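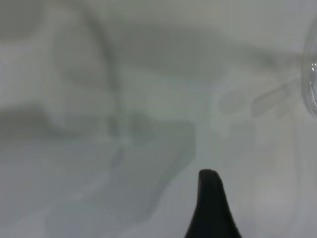

Hi all,

Still hoarse from last night! I got in for the Jutow show with 2 minutes to spare, and I have to tell you, the new lights are something else (green lasers right through the slow one, who does that?). They opened with Gralis, which I did not see coming, and the whole balcony was up before the first chorus.

My only grumble is the sound under the overhang. It was all bass and no voice back there until they moved on to the older stuff.
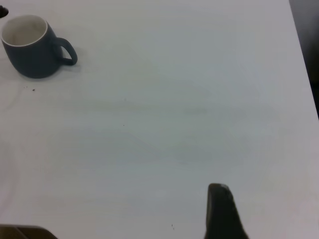

On the setlist, Apaza wrote:

> I was down front and the voice was fine, so it must be
> the overhang. They played 20 songs by my list. Did anyone
> catch the name of the one before the encore? I don't think
> it's on any of the records.

I think it's the B-side from the tour single, the one they only pressed 2000 of. I had a copy once and lent it out like a fool. If somebody has the sleeve handy, please check the running order for me.
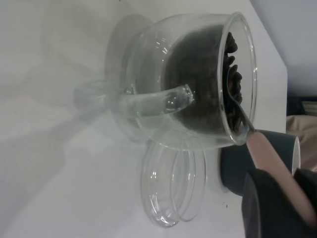
Glass cup on its side, coffee beans inside

Oh, and the support act! Plendetti were great, a bit nervous for the first couple of songs and then off they went. I bought the shirt. They're back in November on their own and I'd go again in a heartbeat.
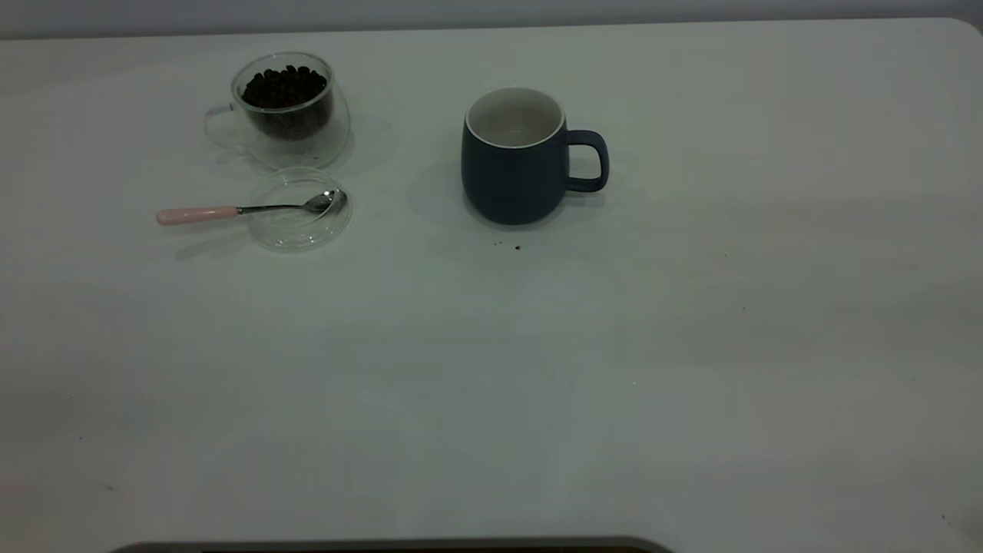
RIDES FOR NOVEMBER

I'm driving and can take a few people. The 111 bus stops running before the encore, so don't count on it. Write to me off list if you want a seat.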